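Melleck Table Linens: Care and Set-Up Guide
Section 4. Washing, drying and laying the cloth

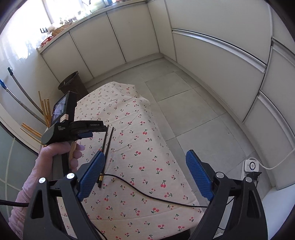 Figure 4. Cherry print on pink, with chopsticks.

Before first use

1. Unfold the cloth completely and remove the paper band and any pins.
2. Check the hem on all four sides. If a thread is loose, trim it with scissors. Do not pull it.
3. Wash the cloth once by itself. Some color may come out in the first wash.

Washing

1. Shake off crumbs outdoors or over a sink.
2. Treat stains while they are fresh. Blot with a damp white cloth, working from the outside of the stain toward the middle.
3. Wash in cold water on the gentle cycle with a mild liquid detergent. Fill the drum no more than halfway.
4. Set the spin speed to 400. Higher speeds leave hard creases that are difficult to iron out.

CAUTION: Do not use chlorine bleach. It weakens the fibers and will fade the print.

Note: For soy sauce, tea or red wine, soak the cloth in cold water for half an hour before washing. Hot water can set these stains.

Drying and ironing

1. Hang the cloth over a line, folded once along its length. Keep it out of direct sun.
2. Take it down while it is still slightly damp.
3. Iron on the back at a medium setting, starting at the center. A cool iron is enough for the hem.

Laying the cloth

1. Wipe the table and let it dry. If you use a Skoltar pad, put it down first with the soft side up.
2. Center the cloth, then check the drop on opposite sides. They should match.
3. Smooth small wrinkles with the flat of your hand — a light mist of water helps with stubborn ones.

CAUTION: Never place hot pots directly on the cloth. Use a trivet, even over a pad.

Storage

Roll the cloth on a cardboard tube or fold it loosely. Refold along different lines every few months. For spare pads, quote part number 172 when ordering.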